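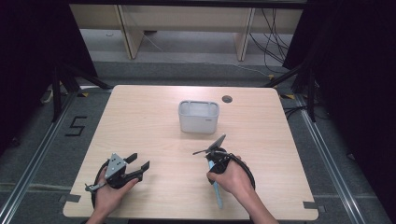
White organizer bin on the table, with a gripper in the left hand.

Progress report to Teltell, molasses distillery effluent project
Thursday, April 8, 2021
Prepared by: Afiq Pattinasarany, Clurnen site

Dear colleagues,

In this period we finished the installation of the second evaporator body, supplied by Tokgöz. The hydraulic test was passed at the second attempt. At the first attempt one flange gasket was leaking and we had to order a thicker one, so we lost four working days.

The evaporator is now fed with spent wash from the 300 litre buffer tank. We ran it for 719 hours in total, with two planned stops for cleaning of the tubes. Scaling in the lower part is still more than we wish.

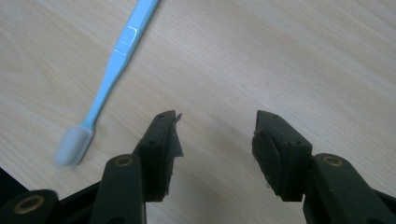 Stileck has proposed to dose the antiscalant before the preheater and to raise the circulation speed. We agree with the first point and will try it in the last week of April. For the second point we need a bigger pump motor, and this is not in the present budget.

Condensate is returned to the cooling tower. The pH is low on some mornings, therefore we keep the neutralising step for now.

Spending is within the plan, except the gasket and its transport. We kindly ask for your approval to move the unused part of the training budget to spare parts. The updated cost table will be sent separately.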